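Reorganization of the Small Parts Storage at Vornovside

Posted August 31, 2026
Filed under: Workshop, Storage

Readers of this journal will recall that the workshop at Vornovside has operated since its opening with a single parts cabinet, which was inherited from the previous tenant and which never closed properly. I am pleased to report that the cabinet has been retired. Its contents have been transferred to open-front bins, and the work, which was expected to occupy one afternoon, was completed over 3 evenings in August.

The decision to change was made after the Chege shelving project, during which Gladys Athumani and I purchased the same hinge screws twice. Both purchases were later found in the cabinet beside a third box of the same screws. It was agreed that a system in which the contents could be seen without opening a drawer would be preferable, even at the cost of additional dust.

Several arrangements were considered. Luzius Baumgartner recommended sorting by material, with metal on one side and plastic on the other. Sharon Kinyua favored sorting by project, so that everything required for the Skirketura bench would be held together until the bench was finished. I had proposed an alphabetical arrangement and withdrew the proposal when it became clear that no two of us used the same name for a cap nut.

The arrangement finally adopted is a modest one. Items in regular use are kept at a height that can be reached from the stool. Items awaiting a decision are permitted to share a bin, provided that they do not prevent anyone from seeing what is behind them. Fasteners sold by the box remain in the box, and the box is kept on the shelf by the door. We hold one carton of 1,000 wood screws in this manner and do not intend to decant it.

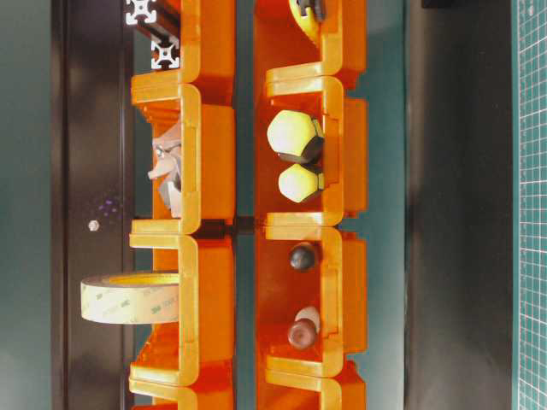 Orange bins in two columns, with a roll of 3M double-sided tape at left and two pale yellow caps at right.

The tape has been the subject of some correspondence. A roll stored sideways projects past the rim and is easily caught by a sleeve, and Iraís Ledesma has suggested a peg on the wall in its place. I remain in favor of the bin. Tape hung on a peg in this workshop has historically been borrowed and returned to a different building.

Lengths of slotted aluminum profile present a separate difficulty. They do not lie flat in a bin of this size and must be stood at an angle — an acceptable solution for short offcuts only. Anything longer than the forearm is now to be placed in the upright rack beside the saw. Mwajuma Nyaga has kindly offered to cut the remaining long pieces to useful sizes, once we have determined what those sizes are.

Labels have not yet been applied. The first set, printed at Midel, used a typeface too small to be read from the bench, and a replacement set has been ordered. Until it arrives, members are asked to return each item to the bin from which it was taken and to refrain from writing on the bins in marker. The old cabinet is available to anyone able to collect it. It is missing 5 drawer pulls and the key.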